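Call for Participants: Home Snack Recipe Panel

The Trasetti Test Kitchen invites home cooks to join its spring recipe panel. The panel reviews simple sweets and savory snacks that can be prepared in an ordinary kitchen without special equipment. Its findings will be used to revise the recipes in the Skalley collection, which currently holds 188 entries.

Participants will receive 15 recipes by mail in March. Each recipe must be prepared at least once as written. Participants then complete a short form covering clarity of the steps, cooking time, texture, taste and how well the item keeps in a closed container. 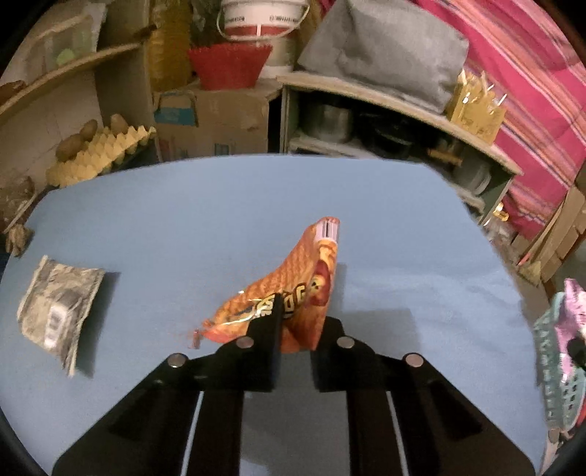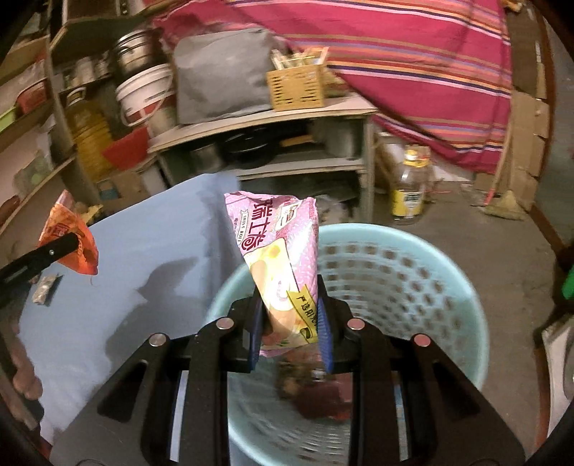 Packaged snacks: an orange bag, and a Swiss roll in a pink wrapper.

Eligibility

Applicants must be 18 or older and have regular use of a stove and an oven. No professional training is required. Persons with allergies to nuts, sesame, milk, eggs or wheat should state this on the application, as several recipes contain these ingredients. Employees of Trasetti and members of their households may not apply.

Compensation

Each participant who returns all forms will receive $200. Grocery costs are repaid separately on presentation of receipts.

How to apply

Send a letter of no more than one page to Xinyi Ding, Panel Coordinator, describing how often you cook and for how many people. Applications must be received by Feb 22, 2020. Questions about ingredients or allergies may be directed to Aiman Pangaribuan, Recipe Editor. Selected applicants will be notified in writing.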